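I moved to Nutatska 5 years ago, and still I do not understand why the shops here must close at two on Wednesday. People tell me it is tradition. I respect tradition, but a person who works until six has only Saturday to buy bread, medicine and a stamp.

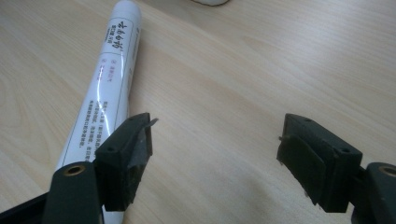 **Opinion / Town life**

In Collet, where I lived before, one shop in each street stayed open late, and they took turns. The owners did not become poor from it. I wrote this to our town paper and received 48 letters. Most were kind, and 2 were quite angry.

I do not ask for shops open all night. I ask for one evening in the week, until eight, and I would gladly pay a little more for my bread.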